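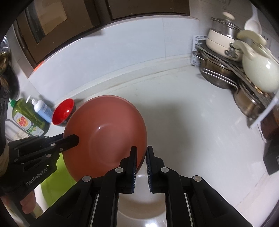
Handgreifer statt Teleoperation: Ergebnisse beim beidhändigen Spülen
Forum > Manipulation und Greifen > Lernen aus Demonstrationen
Seite 1 von 1

flekix_roel
Beiträge: 200
Hallo zusammen,

wir haben bei Flekix im Januar angefangen, beidhändige Demonstrationen mit handgeführten Greifern aufzunehmen, je ein Greifer pro Hand, Kamera direkt am Werkzeug. Aufgabe ist Geschirr spülen in normalen Küchen. Ich wollte die ersten Ergebnisse hier einstellen, weil im alten Thread über Teleoperation mehrfach danach gefragt wurde.

Kurz zum Aufbau. Eine Person führt beide Greifer und spült damit, was in der Küche anfällt. Aufgezeichnet werden das Bild jedes Greifers, die Öffnungsweite der Backen und die Pose. Daraus trainieren wir eine Policy, die Bild und Öffnungsweite bekommt und relative Posen für die nächsten Schritte ausgibt. Getestet wird auf zwei Armen mit denselben Backen.

Datensatz bisher: 620 Episoden, eine Episode ist ein Geschirrteil vom Aufnehmen bis zum Abstellen. Für den Vergleich haben wir 200 Episoden per Teleoperation an denselben zwei Armen aufgenommen. Mehr ging in der gleichen Arbeitszeit nicht.

Ausgewertet haben wir 36 Versuche pro Policy, mit Schüsseln und Tellern, die im Training nicht vorkamen. Handgreifer: 27 von 36 erfolgreich. Teleoperation: 19 von 36. Erfolg heißt, das Teil wurde gekippt, innen abgefahren und ohne Absturz abgestellt.

Wo es noch hakt, ist das Kippen großer Schüsseln. Auf dem Bild sieht man so einen Griff: Der untere Greifer liegt mit einem Finger am Rand rechts unten an, der andere drückt von links oben gegen die Innenseite. Die Schüssel ist zwischen den beiden Werkzeugen eingeklemmt, der zweite Finger des unteren Greifers steht frei. Menschen machen das ständig, ohne darüber nachzudenken. Die Policy macht es nach, aber die Kraft stimmt oft nicht.

Gruß
Roel

kabelsalat
Beiträge: 36
Danke fürs Einstellen. Zwei Fragen:

1. Sind die 36 Versuche auf verschiedene Küchen verteilt oder steht alles im Labor?
2. Wie bekommt ihr die relative Pose der beiden Greifer zueinander? Bei zwei getrennt laufenden Trackern hatte ich nach einer Minute Drift im Zentimeterbereich, und bei so einem Klemmgriff ist das zu viel.

flekix_roel
Beiträge: 201
Zu 1: drei Spülplätze, je zwölf Versuche. Zwei davon stehen bei uns, einer ist die Teeküche bei Van der Linden. In keiner der drei wurde trainiert.

Zu 2: beide Greifer laufen in einer gemeinsamen Karte, die wir vor der Sitzung einmal aufnehmen. Episoden, bei denen die Relokalisierung ausfällt, werden verworfen. Die 620 sind schon ohne die verworfenen gerechnet. Drift gibt es trotzdem, bei glatten weißen Fliesen und wenig Struktur im Bild besonders. Wenn im Hintergrund Töpfe und Flaschen stehen, wird es sofort besser.

a_aerts
Beiträge: 2000
Ich bin von dem Vergleich nicht überzeugt. 620 gegen 200 Episoden ist kein Methodenvergleich, das ist ein Mengenvergleich. Dass mehr Daten besser sind, wissen wir seit Jahren. Habt ihr die Handgreifer-Policy mal mit 200 Episoden trainiert?

Dazu kommt: 27 zu 19 bei 36 Versuchen. Rechnet mal die Konfidenzintervalle aus, die überlappen deutlich.

Arnout

flekix_roel
Beiträge: 202
Haben wir. Mit 200 zufällig gezogenen Episoden kommt die Handgreifer-Policy auf 18 von 36, also praktisch gleichauf mit der Teleoperation. Hätte ich gleich dazuschreiben sollen.

Die Intervalle überlappen, stimmt. Unsere Aussage ist auch nur, dass man bei gleicher Arbeitszeit weiter kommt. Pro Episode sehen wir keinen Vorteil.

a_aerts
Beiträge: 2001
Dann sollte das so im Titel eures Berichts stehen. "Gleiche Arbeitszeit" ist außerdem dehnbar. Habt ihr die Kartierung und das Aussortieren mitgezählt?

flekix_roel
Beiträge: 203
Kartierung ja, Aussortieren nein. Das läuft als Skript, die Nachkontrolle von Hand hat Siebe gemacht. Ich frage ihn.

valyurch
Beiträge: 84
Mitlesende aus der Ecke Kraftregelung hier. Mich interessiert der Klemmgriff.

So wie Roel ihn beschreibt, ist das kein Backengriff mehr. Jeder Greifer ist nur noch ein Kontaktpunkt oder eine kleine Kontaktfläche, und die Klemmkraft entsteht zwischen den Armen. Die Öffnungsweite der Backen sagt darüber nichts aus. Ihr zeichnet also genau die Größe nicht auf, auf die es ankommt. Beim Menschen regelt das der Unterarm, bei euch muss es die Policy aus dem Bild raten.

Was macht der Arm unter der Policy? Steife Positionsregelung oder Impedanz?

Valentyna Yurchenko

flekix_roel
Beiträge: 204
Impedanz, aber mit festen Werten und ziemlich steif. Wenn die Zielposen der beiden Arme nur wenige Millimeter zu nah beieinander liegen, steigt die Kraft stark an. Sind sie zu weit auseinander, rutscht die Schüssel.

Von den neun Fehlschlägen der Handgreifer-Policy waren sechs Abrutschen bei solchen Griffen, zwei falsches Abstellen, einer ein Abbruch durch die Kraftgrenze.

valyurch
Beiträge: 85
Dann würde ich zuerst die Steifigkeit entlang der Verbindungslinie der beiden Kontaktpunkte senken und quer dazu hoch lassen. Dafür braucht ihr kein neues Training. Bei uns hat das bei Kartons viel gebracht. Bei glasierten runden Schüsseln habe ich keine Erfahrung, da ändert sich die Kontaktnormale beim Kippen dauernd.

Mittelfristig: Kraftsensor in einen Finger der Handgreifer. Ein Finger pro Greifer reicht.

kabelsalat
Beiträge: 37
Ein Sensor im Finger macht die Dinger schwerer und die Leute werden schneller müde. Wir hatten bei Nirnura eine Version mit Sensor, und nach einer halben Stunde wurden die Demos sichtbar schlechter. Ruckeliger, mehr Pausen. Den Sensor haben wir dann wieder ausgebaut.

valyurch
Beiträge: 86
Wie schwer war der? Heute gibt es Sensoren mit wenigen Gramm. Ich würde das nicht an einer alten Version festmachen.

kabelsalat
Beiträge: 38
Müsste ich nachsehen. Mit Kabel und Elektronik war es auf jeden Fall mehr als ein paar Gramm. Das Kabel war das größere Problem, am Spülbecken stört jedes Kabel.

s_brouwer
Beiträge: 11
Siebe Brouwer hier, ich habe die Daten durchgesehen.

Zur Frage von Arnout: Die Nachkontrolle hat neun Stunden gedauert. Rechnet man das auf die Handgreifer-Seite, hätte man in der Zeit noch 36 Teleop-Episoden aufnehmen können. Dann stünde es 620 zu 236. Am Ergebnis wird das wenig ändern, aber es gehört in die Tabelle. Ich trage es nach.

Noch etwas, das mir beim Durchsehen aufgefallen ist. Die Strategien unterscheiden sich. Per Teleoperation greifen fast alle den Rand mit beiden Backen und halten so fest, auch wenn es bei großen Schüsseln unpraktisch ist. Mit den Handgreifern wird viel öfter gedrückt, abgestützt, gegen den Beckenrand gelehnt. Bei großen Schüsseln sind über die Hälfte der Handgreifer-Episoden solche Stützgriffe, bei Teleoperation fast keine.

a_aerts
Beiträge: 2002
Das finde ich interessanter als die Erfolgsquote. Wenn die Demonstrationen andere Strategien enthalten, lernt die Policy etwas anderes, und dann ist auch der Vergleich über Episodenzahl nur bedingt sinnvoll.

Ob es ein Vorteil ist, steht auf einem anderen Blatt. Roels Zahlen sagen ja, dass sechs von neun Fehlern genau bei diesen Griffen passieren. Vielleicht wäre der langweilige Randgriff für den Roboter die bessere Wahl, auch wenn der Mensch ihn nicht nehmen würde.

flekix_roel
Beiträge: 205
Bei Tellern und kleinen Schüsseln würde ich zustimmen. Bei den großen geht der Randgriff nur, solange kein Wasser drin ist. Die Backen gehen nicht weit genug auf, um mehr als den Rand zu fassen, und dann hängt das ganze Gewicht an zwei kleinen Pads.

a_aerts
Beiträge: 2003
Dann testet es. Stützgriff-Episoden rausfiltern, neu trainieren, nur große Schüsseln auswerten. Siebe hat die Labels offenbar schon.

s_brouwer
Beiträge: 12
Labels habe ich, ja. Allerdings nur von mir und nur einmal durchgesehen. Grenzfälle gibt es einige, zum Beispiel wenn jemand mit dem Randgriff anfängt und beim Kippen umgreift.

annelies_vd
Beiträge: 58
Ich nehme für eine andere Gruppe in Zellville mit ähnlichen Greifern auf und kann etwas von der Bedienerseite beitragen.

Die Stützgriffe kommen bei mir auch daher, dass ich mit zwei offenen Backen ankomme und keine Lust habe, am Rand zu zielen. Man drückt dann mit einem Finger gegen und hat das Teil schneller in der Lage, die man haben will. Am Anfang der Sitzung mache ich das seltener als am Ende. Es könnte sich lohnen, die Uhrzeit mit auszuwerten, also ob die Stützgriffe über die Sitzung zunehmen.

Zweitens: Spülmittel. Mit Schaum an den Pads spült man anders als ohne. Protokolliert ihr das?

Annelies Van Damme

flekix_roel
Beiträge: 206
Protokollieren wir nicht. Kann man aus den Bildern vermutlich grob ablesen, aber wir haben es nie gemacht. Die Uhrzeit haben wir bei jeder Episode, das ist schnell gerechnet.

s_brouwer
Beiträge: 13
Gerechnet. Erstes Drittel der Sitzung gegen letztes Drittel, nur große Schüsseln: Stützgriffe 41 Prozent zu 63 Prozent. Annelies hat also recht, zumindest bei unseren drei Bedienern. Einer von den dreien macht es allerdings von Anfang an fast nur so und zieht beide Werte hoch.

a_aerts
Beiträge: 2004
Also zum Teil Ermüdung oder Gewöhnung und keine bessere Strategie. Genau deshalb würde ich filtern.

valyurch
Beiträge: 87
Gewöhnung kann aber heißen, dass die Leute das Werkzeug besser beherrschen. Aus dem Anstieg allein liest man das nicht ab. Wie lange dauern die Episoden am Ende im Vergleich zum Anfang?

s_brouwer
Beiträge: 14
Kürzer, im Mittel um drei Sekunden. Die Quote der verworfenen Episoden bleibt gleich.

valyurch
Beiträge: 88
Das spricht für mich eher gegen Ermüdung.

flekix_roel
Beiträge: 207
Wir machen jetzt zwei Dinge. Zuerst die Steifigkeit nach Valentynas Vorschlag, weil das ohne neues Training geht. Danach der gefilterte Datensatz, wieder 36 Versuche, aber nur große Schüsseln. Einen Sensor im Finger bauen wir vorerst nicht ein.

Die Tabelle mit den korrigierten Arbeitszeiten hängt Siebe an den Bericht an. Wer die Labels für die Stützgriffe gegenlesen will, schickt mir bitte eine PN, ein zweiter Durchgang wäre mir vor dem Filtern lieber.

annelies_vd
Beiträge: 59
PN ist raus. Die großen Schüsseln kann ich übernehmen, für alles schaffe ich es nicht.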